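Software notes: planner update and the new grasp check

14/11/2024

The planning stack moved to a new release this month, and most of the changes are in how the arm decides that it is ready to close its fingers. Until now the planner handed over to the gripper controller as soon as the wrist was within tolerance of the target pose. That worked well on blocks and boxes. It worked badly on knobs and other small parts fixed close to a surface, where a few millimeters decide whether the fingers close on the part or on its edge.

The new release, which we are calling Betus after the branch it grew out of, splits the last part of the motion in two. The planner brings the wrist to a standoff pose with the fingers open. A second, slower routine then takes over and works only from the wrist camera and the joint readings. It asks for a fresh estimate of where the part is before every step, and it can back off to the standoff pose and try again without calling the full planner.

All of the development so far has been in simulation, in the cabinet set that Nobuhle Potgieter built in June. The wrist view is rendered at the same rate the real camera runs, so the timing of the routine should carry over.
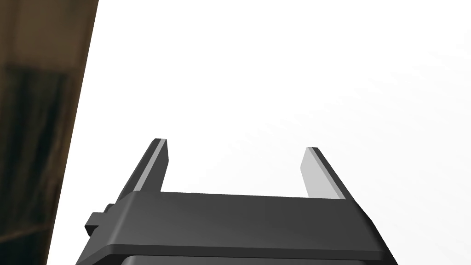
Wrist view in simulation, fingers open and nothing between them.

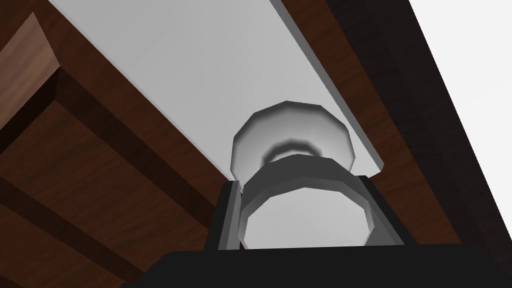 The perception side needed more work than the motion side. Our old pose estimator, Landness, was trained on views with the whole part visible and the gripper well out of the way. At close range the fingers cover a good share of the part, and the estimator would sometimes report the finger as the part's edge. We now mask out the gripper before the estimate is made. The mask comes from the joint readings and the gripper model, so there is nothing to train. It does have to be regenerated whenever the finger model changes, and the build script now does this for you.

We ran 3866 simulated attempts with the old handover and the same set of start poses with the new one. The failures in the old runs were mostly of one kind: the fingers closed early, with the wrist still turning. Those are nearly gone. What remains is a group of start poses where the standoff itself is bad, usually because the planner has put the wrist too close to a side panel. The new routine cannot fix that. It stops and reports an error, and the run is marked as failed.

A few practical points for people who use the stack day to day:

The standoff distance is now a setting in the task file. The default is 12 centimeters. If your task file is older than this release, the loader will fill in the default and print a warning.

The retry limit is 19 steps per attempt. You can lower it, but please do not raise it on the shared machines, as the longer runs hold up the queue.

Logs are larger. Each attempt saves the wrist view, the mask and the estimate for every step – a full overnight batch came to some 360 gigabytes. Turn off image saving unless you need it.

The replay tool, Onyeka, reads the new logs but will not open the old ones. Keep the previous version installed if you still have old batches to look through. A converter is on the list and has not been started.

Next on the schedule is the standoff problem. The plan is to score several standoff poses for clearance before picking one, using the collision checker from the Zovach branch. That code is slow at the moment, and it will need to be cut down before it can go into the main stack. Bug reports go in the usual tracker under "handover", with the task file attached.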